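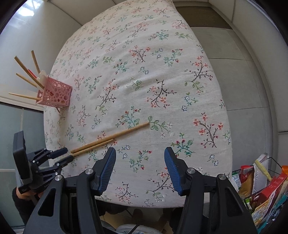

Cushion, floral print

**Washing a thick cushion when the cover doesn't come off**

I have a thick cushion with an off-white cover, printed with pink and red flowers. There is no zipper on mine, and the care tag is gone. It smells a bit musty after a winter in the hall closet. Can the whole thing go in a front loader, or will the filling clump? I'd like to have it ready for guests in August.

Radwa Lamrani, Jul 28, 2018

---

**Emil Oberholzer**

Depends on the filling. Press a corner hard and let go. If it springs back at once it is probably foam, and foam should stay out of the machine. The spin cycle can tear it.

For foam, fill a bathtub with cool water and a small amount of mild detergent. Push the cushion down with flat hands, let it soak for 30 minutes, then drain and rinse until the water runs clear. Don't wring it. Press it between two towels and stand it on edge outside, out of direct sun, turning it twice a day. Mine took three days to dry all the way through.

Polyester fiber can go in the machine on gentle, cold, low spin. Test the print first. Dab a wet white cloth on the underside and see if any red comes off.

---

**stikus_8**

Baking soda. Leave it on overnight and vacuum.

---

**Poulain**

You could also open one seam with a seam ripper, take the filling out and sew in a zipper. I did this with a set from a shop in Tresville and now I only wash the covers. Buy the zipper a little shorter than the seam. Wash the fabric before you sew it back up, in case it shrinks.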